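3.2 What ends up in the shared bin

I should say up front that I came to this section with a bias. I've worked at benches like these most of my life, and I've always believed that a bin with nothing assigned to it fills up with whatever people couldn't decide about. Konrad Leitner thinks I'm being unfair to bins. We argued it out over a good part of May, and what follows is where we landed (mostly my side, he'd say, since I did the typing!).

We looked at 19 shared bins across 3 workshops, and for each one we asked what kinds of things were lying together and whether they had any job in common. Figure 4 belongs to the group we ended up calling "mixed small" -- a hand tool, something soft, and something plastic that takes a bit of thinking about. I like this group best, because the shapes are so different from each other and nothing really stacks or nests. 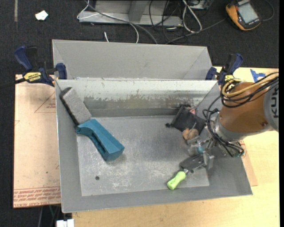
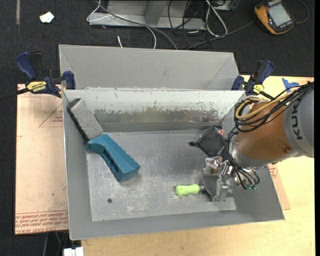 Figure 4. Mixed small contents in a gray sheet-metal bin: sponge, teal plastic piece, screwdriver with a lime-green handle.

Does a big bin make small things harder to keep in order? In our notes it did, mainly when there were no inserts, and a shallow tray set inside the bin was usually enough to fix it.

Viorica Perić went further than the rest of us on this and tried labeling the trays by task instead of by object, so a tray would say "wipe down" or "open up" and people could put whatever they liked in it. I thought it would be a mess. It worked fine in the Curneck workshop and pretty badly at Tahiri, where two people had very different ideas of what "open up" meant, and we still haven't settled how to score that in Table 2.

One more thing about sponges, which I keep bringing up in meetings. They get filed with cleaning supplies on paper and then live with the tools in real life -- every workshop we visited did this. Barnabás Juhász wanted them left out of the tool counts completely. I kept them in, but the totals in Table 3 are given both ways, so you can take your pick.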